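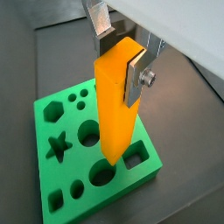 What is the difference between a cupsole and a vulcanized sole?
A cupsole is a molded rubber tray that the upper sits in and gets stitched (usually also glued) to. A vulcanized sole is built up on the shoe from soft rubber, with a strip of foxing tape around the side, then cured in an oven with the upper already on.

Search this course Search Go

FOOTWEAR 187: SNEAKER CONSTRUCTION
Week 4 notes, soles + lasting
Last updated Monday, April 29, 2024

Vulcanized first. Older method. Thin, bendy, good ground feel. Heat is the catch: the whole upper goes in the oven, so no foams or synthetics that can't take it. Look for the foxing tape seam, usually somewhere near the inside arch.
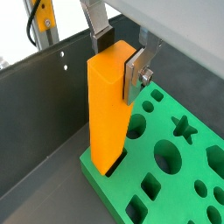
Cupsole: thicker sidewall, stiffer out of the box, takes a drop-in midsole. Sidewall stitch runs in a groove. Stitch is not always structural!! Some cheaper pairs have a molded fake stitch and glue only. Run a fingernail along it.

Check pairs from the sample shelf:
- Avard low: vulcanized, canvas, two-piece tape
- Trusano court: cupsole, real stitch, leather upper
- Cassim: cupsole, molded stitch, glue only
- Zomari runner: neither, see next bit

Running shoes mostly cemented. Foam midsole made seperately, outsole rubber glued under it, upper glued on top. Light, cheap to change the shape from one season to the next. Weak spot is the bond line at the toe flex. When a pair dies in storage it's often the glue or the foam going, uppers can look brand new.
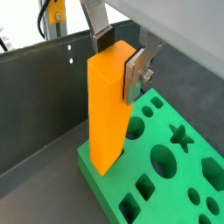

Orange block and green shape-sorter board.

Lasting. The last is the foot-shaped form the upper is pulled over. Three terms for the quiz next week:

Board lasted - upper glued to a stiff board. Stable, heavy.
Strobel - upper sewn to a fabric sock, pulled on the last like a sock. Most sneakers now.
Slip lasted - upper closed underneath like a moccasin. Very flexible.

Lift the insole and look. Stitching around the perimeter = strobel. Center seam = probably slip lasted. Combination lasting exists (board in the heel, strobel up front), dont panic if you find both in one shoe.
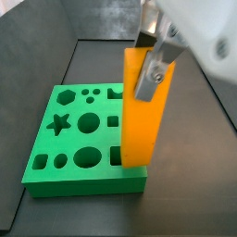 Gyu-bin Moon
Lecturer, Footwear Design

Homework: bring one old pair you're willing to cut in half. Reading is pages 21 to 23 in the packet, skip the part on welts, we get to that in October. Knives stay in room 321.

Related
Week 3: Upper patterns and toe boxes
Week 5: Midsole foams, EVA vs PU
Glossary of shoe parts
How to fill in the teardown sheet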